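Bamusent Equipment Planning Office
Frequently Asked Questions: Robot Arms and Simulation Seats

Who may request funds for a robot arm?
Any department with an approved equipment plan may apply. Requests are received in April and reviewed together. Departments at the Besbridge site use the same form as all others.

Must a department budget for simulation before it buys hardware?
Yes. A simulation seat is required for every arm requested. Trial tasks are built in the Palacios kitchen set, which includes a counter, a sink and small household items such as a sponge. The wrist view allows reviewers to judge whether the proposed gripper suits the size of the item to be held.

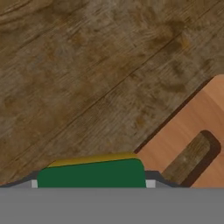 What does a simulation seat cost?
The annual charge is $1,797 per seat. The charge covers the license and access to shared computing. It does not cover custom models, which are quoted separately.

How many seats may a department hold?
The limit is 2 seats per approved project. Additional seats require a written statement of need.

What should the plan say about floor and counter space?
The plan must state where the arm will be mounted and what it will work over. Shelves, cabinets and appliance doors within reach should be listed. Applicants often measure the counter and leave out whatever is fixed to the wall behind it. A view of the full workspace, with the arm over the counter, should be attached to the form.
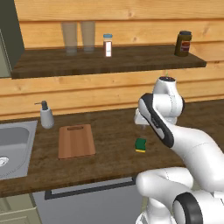 Plans that omit clearances are returned without review and may be submitted again in the next cycle.

Are grippers included in the price of the arm?
No. Grippers, mounts and spare fingers are entered on separate lines. Any single item above $2,000 requires a quotation from Ceninura or another approved supplier.

May unused funds be carried forward?
Funds for hardware may be carried forward once. Seat charges may not.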